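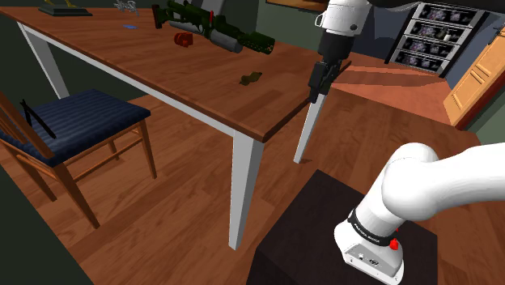

4. Setting Up the Table Leaf and Caring for the Top

4.1 Before you start

Clear the table and move the chairs back. You will need the hex key from the Lakex parts bag and a soft cloth. Two people should do the lifting.

Caution: Do not stand or lean on the table while the rails are open.

4.2 Fitting the leaf

1. Release both catches under the top.
2. Pull the two halves apart until the rails stop.
3. Lower the leaf onto the rails with the pins facing the fixed half.

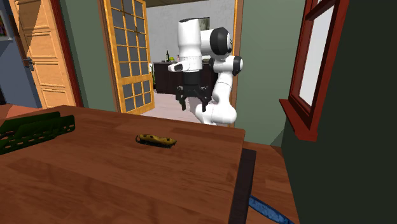 4. Push the halves together by hand. Do not use a mallet.
5. Close the catches. If one will not close, open the table again and check that the pins are lined up.

Note: The table is rated for 78 kg spread evenly, with or without the leaf.

4.3 Oiling

New tops are shipped with one coat of Nuveo oil. Wait 19 days before adding another. Put on a thin coat along the grain, leave it for 2 hours, then wipe off what is left – a sticky top means too much oil was used.

Caution: Oily rags can catch fire by themselves. Lay them flat outdoors to dry before throwing them away.
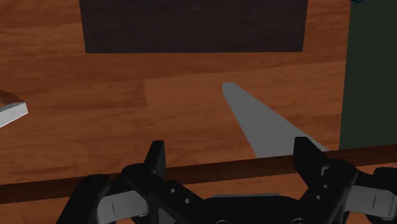

Repeat every October, or sooner if water no longer beads. Painted parts need only a damp cloth.

4.4 Spare parts

Catches and pins are sold as kit 921. Have your order number ready when you contact Lakex.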